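Filed under: Household Skills / Course Books / Level 2

Chapter 5
Small Objects on a Table

Ourania Moschos

In the chapter before this one we worked with large furniture: where a table should stand, how far from the wall, and how the light from a window changes the place where people like to sit. Now the table stays where it is and we look at its top. Most of the daily work in a room is done here. A bed is made once in the morning, but the things on a table are moved many times in a day, by everybody who passes.

The students of the Plultdale evening course, for whom I first wrote these lessons, often told me that this was the chapter they expected to be the easiest. Then they tried to put four things on a table at home and moved them for the whole evening. I did the same when I was young, in my aunt's flat in Paltomico, with two candlesticks and a clock which did not work.

We begin with objects that have no special value. A box with a lid, a picture in a frame, some flowers and a book are enough for all the exercises in this chapter.

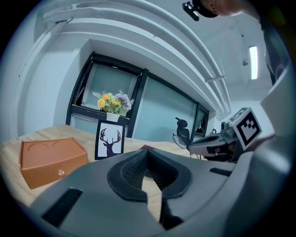
Should the tallest object always stand at the back?

In most rooms the tallest object is best at the back, so that the lower things in front of it can be seen and reached. The exception is a table in the middle of a room, which people see from every side. There the tallest object goes near the centre.

5.1 Three words we shall use

The back line is the part of the table which is farthest from the person who uses it. When the table stands under a window, we count the windowsill as a part of the back line, although it is higher than the table.

The working part is the near side, where the hands are. A person who writes, sews or folds napkins needs this part free, and it should be deeper than beginners think. Measure from the near edge to the place where your fingers end when your elbow rests at your side. Nothing decorative should stand inside this distance.

The gap is the space between two objects. It is a thing which we place with the same care as the objects themselves. If two gaps are almost equal, the eye wants to correct them. Make them clearly equal or clearly different.

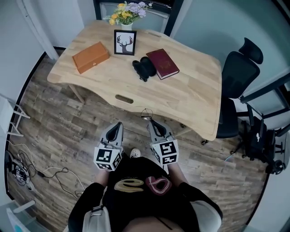

A book is the most difficult of our four objects, and I ask you to leave it until the last. It lies flat, it has a strong direction, and people pick it up. If it is placed parallel to the edge, the table looks like an office. If it is turned a little, it looks as if someone was reading and will come back. Both are correct, but they say different things, and you should choose before you put it down. Glasses, keys and telephones come to the table by themselves and are not decoration. Give them a place near the book, or a small dish, and do not fight with them.

5.2 The frame and the flowers

A frame which stands on a table is seen from farther away than a box or a book, and for this reason it should be chosen first. The edge of the frame must be visible against the thing behind it. Flowers behind a frame need attention too: if they are at the same height, one covers the other and both are lost. A black frame with a white print, and a dark head with antlers on the print, is already strong in contrast, so yellow blossoms in a small white pot can stand directly behind it and higher, and each one keeps its own shape. The orange-brown box beside the frame then brings a warmer colour down to the level of the table. 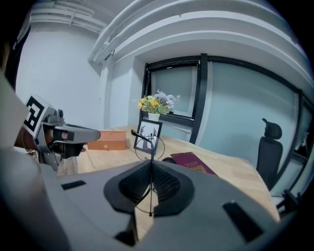

Dust is the next question for every arrangement, and students forget it until the second week. Objects must be lifted in order to clean under them, so fewer objects means a cleaner table. Start with the flowers. The artificial ones, yellow and pale purple with green leaves, hold dust between the petals, and they should be cleaned with a soft dry brush, from the middle to the outside. After this, wipe the frame, then the box, and the wood at the end, always along the grain. Fresh flowers ask for other care and we come to them in Chapter 14.

Exercise A. Take the four objects from your table and put them back in a different order. Wait until the next day before you change anything.

Exercise B. Sit at the table and write a short letter. Note which object you had to move, and find it a new place on the back line.

Contact Endale Course Books | © Endale Course Books | Page last changed 7 Jun 2022 | Back to top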